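Almohada cervical Grestora con relleno regulable
Ref. 3399

Disponible en dos alturas - Envío en caja de cartón reciclado - Funda lavable incluida

Descripción

Quien se ha despertado alguna vez con el cuello agarrotado, sin poder girar la cabeza para mirar por el retrovisor, sabe lo larga que se hace esa mañana. La tortícolis suele pasar sola en unos días, con calor, movimientos suaves y un poco de paciencia, pero cuando vuelve una y otra vez conviene mirar con cariño dónde apoyamos la cabeza todas esas horas de la noche. Para eso pensamos en su día la Grestora, que empezó siendo un modelo bastante más sencillo y que hemos ido retocando con lo que nos contáis por correo y por teléfono (¡gracias de verdad, leemos todo!).

La almohada tiene un hueco central poco profundo para la cabeza y dos bordes de distinta altura para el cuello. El borde bajo va bien a quienes duermen boca arriba; el alto, a quienes duermen de lado, sobre todo si son anchos de hombros. Se le da la vuelta y ya está. Si dormís boca abajo, os seremos sinceros: ninguna almohada cervical es muy cómoda en esa postura, y la nuestra tampoco.

Cómo ajustar el relleno

Dentro encontraréis tres láminas de espuma viscoelástica que se sacan por la cremallera lateral. Viene de fábrica con las tres puestas, y así la deja mucha gente. Nuestro consejo es dormir unas noches con ella tal cual y, si notáis la barbilla empujada hacia el pecho, quitar una lámina y volver a probar. Mejor de una en una y sin prisas - el cuello también tiene sus costumbres y agradece que no se las cambien de golpe.
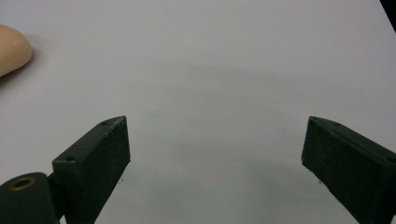 Guardad las láminas que no uséis en la bolsa de tela, planas y lejos del radiador. Con el cambio de colchón, o con la llegada de mayo y la retirada del edredón gordo, hay quien vuelve a ponerlas, así que no las tiréis. Si perdéis alguna, las vendemos sueltas.

Los primeros días

Es normal extrañarla. Algunas personas notan una tirantez leve en la nuca durante la primera semana, y suele ceder al acostumbrarse. Si la molestia va a más, volved a vuestra almohada de siempre y consultadlo con el médico o el fisioterapeuta. Consultad también antes de comprarla si os han operado del cuello o si habéis tenido un accidente hace poco. Y pedid atención médica cuanto antes si el dolor baja por el brazo con hormigueo o pérdida de fuerza, o si aparece junto con fiebre y dolor fuerte de cabeza. Una almohada puede ayudar a descansar mejor, pero no trata una lesión.

Características

Medidas: 60 x 38 cm
Relleno: espuma viscoelástica en tres láminas extraíbles
Funda exterior: algodón y poliéster, con cremallera
Funda interior: punto de algodón, no extraíble
Firmeza: media
Altura del borde bajo: 9 cm con todas las láminas
Altura del borde alto: 12 cm con todas las láminas

Lavado y cuidado

La funda exterior se lava a máquina a 40 grados y se seca al aire. La espuma no se lava: si se mancha, pasadle un paño apenas húmedo y dejadla secar del todo antes de volver a enfundarla. Al abrir el paquete puede oler un poco a nuevo; con una tarde junto a una ventana abierta suele bastar.

Opiniones

Carol Penrose: «La compré para mi marido y me la he quedado yo. Le quité una lámina a la segunda noche y muy contenta. La funda es suave, aunque la cremallera va algo dura».

Kaan Karakaya: «Duermo de lado y el borde alto me va bien. Tardé más de una semana en hacerme a ella, casi la devuelvo. Para viajar es grande».

Cambios y devoluciones

Tenéis 41 noches para probarla en casa. Si no os convence, escribidnos y os enviamos la etiqueta de recogida; solo pedimos que venga con las tres láminas y la funda puesta. Para dudas sobre la altura, preguntad por Maureen en atención al cliente.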